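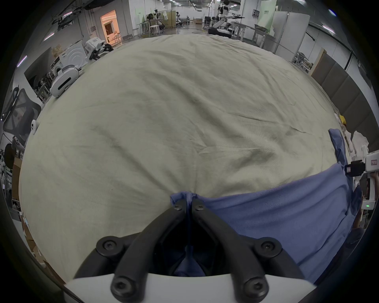 Hand Gripper No. 7, Bedding Station
Daily and Weekly Inspection Checklist, with comments
Revised January 26, 2021
Kept by Seema Kandpal. Please add your remarks under the item they belong to and sign them, even the small ones.

Good morning to whoever has the early shift. I have tried to keep this shorter than the October version, which had grown to a length only I could love, but I left the comments in where they have saved us trouble. Go through the items in order with the gripper unplugged and resting on the bench in its Tukel cradle. Initial each line as you go and please don't initial the whole column at the end (we have all done it, I know).

Before you pick it up

1. Power off, battery out, charger light checked. OK / Not OK
2. White housing wiped down, looked over for hairline cracks. OK / Not OK
3. Log sheet from the last shift read all the way through, including the back. OK / Not OK
Comment: The back is where Harsh writes the important things. S.K.

Fingers and linkages

4. Hex screws at the tips, mid-joints and base snug. Use the short key from the drawer and stop as soon as you feel it seat. OK / Not OK
5. Fingers open and close by hand without a click or a scrape. OK / Not OK
6. No play at the mid-joints when you wiggle one finger and hold the other still. OK / Not OK
Comment: If there is a little play after tightening, it's the bushing and no amount of key will cure it. Tag the gripper, put it on the Zirkov shelf and take the spare. Harsh Dubey
7. Lint and threads cleared from the gap between the fingers, with the soft brush. OK / Not OK
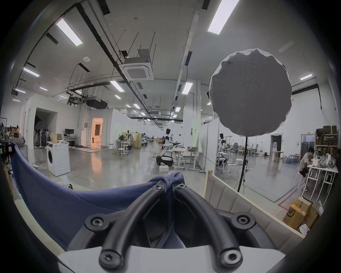
Lint is our biggest nuisance by a long way, and item 7 is the one I would ask you to do slowly. Threads work their way down into the joints, wind themselves around the pins and sit there quite happily until the gripper starts closing crooked, and then we all blame the motor. The time to look is after a big piece has been handled, when something like that blue cloth has been bunched up right above the top screws. Turn the gripper over, brush from the tips toward the housing, then turn it back and do it again. And while you're carrying it over to the sofa side, mind the loose cables on the floor, please!

Walkway and station

8. Cables on the floor moved aside or taped down along the route you will walk. OK / Not OK
9. Red tape line by the glass partition kept clear. OK / Not OK
10. Nothing hard left under the sheet. Run your palm over it. OK / Not OK
Comment: I found a key under there once, the short one from item 4, naturally. Madhu Rathore

Weekly, in addition

11. Pads off, backs cleaned, pads on again. Check that both wedges sit flush and meet evenly. OK / Not OK
12. Cycle counter written down. Last entry: 594. OK / Not OK
13. Slow close test on the Lefèvre test strip, 28 closes, no slips. OK / Not OK

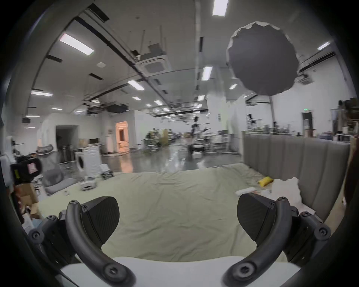

Rekha Mittal: On 11, could we add that the pads go back on the side they came off? I mark the backs L and R with a paint pen. When I swapped them by accident the tips met fine on the bench but let go of a thin sheet again and again, and I spent most of an afternoon on the slow close test before I thought to look.

Seema: Added, thank you, and the paint pen now lives in the drawer with the key. If a pair comes to you unmarked, mark it before you loosen anything.

Open points

Item 13 failed last week on the old pads and passed on the new ones. Old pads are in the bag on the Zirkov shelf; please leave them there until Rory Niven has looked at them.
Spare bushings: 8 ordered, not yet in.

Checked by: ____________ Shift: ____________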